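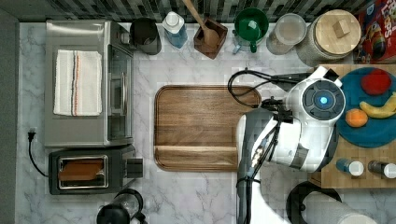 Arbeitsplatte mit Schneidebrett, Toaster und Vorräten an der Rückwand

Kleine Arbeitsplatte, viel Platz: Tipps für die Küchenzeile

Wer wenig Fläche hat, stellt meist zuerst den Toaster weg. Bei mir war es umgekehrt: Toaster und Backofen sind geblieben, dafür bekam alles andere einen festen Platz. Die folgenden Hinweise stammen aus meiner eigenen Küche und aus Zuschriften von Leserinnen und Lesern.

Die Mitte bleibt dem Brett

Das Schneidebrett liegt bei uns dauerhaft in der Mitte der Platte. Geräte kommen nach links, Obst und Kleinkram nach rechts auf den Rollwagen. Messen Sie die Fläche aus, bevor Sie ein Brett kaufen. Meines ist 40 Zentimeter breit, größer sollte es bei einer normalen Zeile nicht sein. Ein feuchtes Tuch darunter verhindert, dass es beim Schneiden rutscht.

Holzbretter nach dem Abwaschen sofort abtrocknen und hochkant stellen. Einmal im Monat dünn mit Speiseöl für Holz einreiben, über Nacht einziehen lassen, Rest abwischen. Leinöl riecht anfangs streng, das verfliegt nach ein paar Tagen.

Die Reihe an der Wand

Vor die Fliesen gehört, was täglich gebraucht wird: Kaffee, Zucker, Kochlöffel. Hohe Gläser an das Ende der Reihe, damit man nicht darüber hinweggreifen muss. Alles andere wandert in den Schrank. Wir haben einmal alles heruntergeräumt und nur zurückgestellt, was innerhalb einer Woche in Gebrauch war. Übrig blieb etwa die Hälfte.
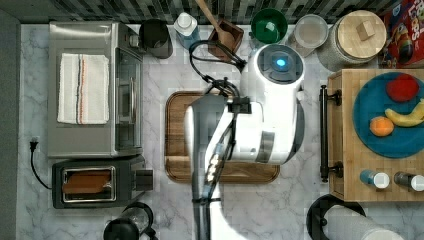

Links die Geräte, rechts der Wagen mit Obstteller und Gewürzen

Lovely Dimaculangan schreibt, dass sie ihre Vorratsgläser auf ein schmales Tablett gestellt hat. Zum Wischen hebt sie das Tablett an und muss nicht jedes Glas einzeln verrücken. Das funktioniert gut, solange die Gläser nicht zu schwer sind. Bei großen Behältern mit Mehl oder Haferflocken besser zwei kleine Tabletts nehmen.

Geräte mit Hitze

Auf dem Minibackofen sammelt sich gern alles Mögliche. Ein gefaltetes Geschirrtuch liegt dort schnell, muss aber herunter, bevor der Ofen eingeschaltet wird. Auch nach dem Ausschalten bleibt das Blech oben noch eine Weile heiß. Wer einen Haken an der Schrankseite anbringt, spart sich die Sucherei.

Den Toaster alle 7 Tage entkrümeln, Stecker vorher ziehen. Kabel nie unter den Geräten durchführen — sie werden dort warm und man sieht Schäden zu spät. Ein Klettband für die Überlänge kostet wenig.

Snacks und Obst

Angebrochene Chipstüten kippen im Schrank um und verkrümeln das ganze Fach. Ein flaches Holztablett mit Rand hält sie zusammen und lässt sich mit an den Tisch nehmen. 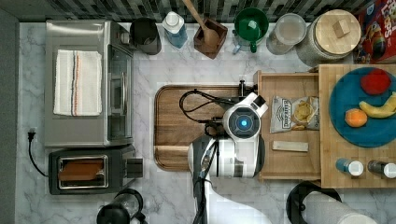
Tüten nach dem Öffnen zweimal umschlagen und mit einer Klammer verschließen. Wäscheklammern genügen. Bei Obst lohnt es sich, die Bananen getrennt von den Äpfeln zu lagern, wenn sie länger als zwei Tage halten sollen. Auf einem gemeinsamen Teller werden sie schneller braun. Für den täglichen Verbrauch ist das egal.

Gewürze stehen auf dem Wagen praktisch, aber nicht direkt neben dem Herd. Dampf lässt das Pulver klumpen.

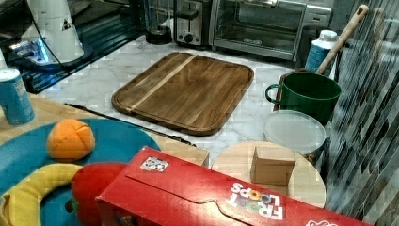

Marmor verzeiht wenig. Zitronensaft, Essig und Rotwein hinterlassen matte Stellen, oft schon nach wenigen Minuten, deshalb wird Saures bei uns nur auf dem Brett geschnitten. Die flache Saftrinne rund um den Rand fängt dabei einiges auf, bei Tomaten oder Orangen muss man sie aber zwischendurch auswischen. Für die Platte selbst reichen warmes Wasser und ein Tropfen neutrales Spülmittel. Essigreiniger und Scheuermilch haben dort nichts zu suchen.

Dexter Tolentino fragte, wie oft der Stein imprägniert werden soll. Einfacher Test: ein paar Tropfen Wasser auf die Platte geben und kurz warten. Wird der Stein darunter dunkel, ist es Zeit. Bei uns steht das jedes Jahr im Dezember an, vor dem großen Backen. Die Platte muss vorher ganz trocken sein, und das Mittel sollte für Lebensmittelbereiche zugelassen sein.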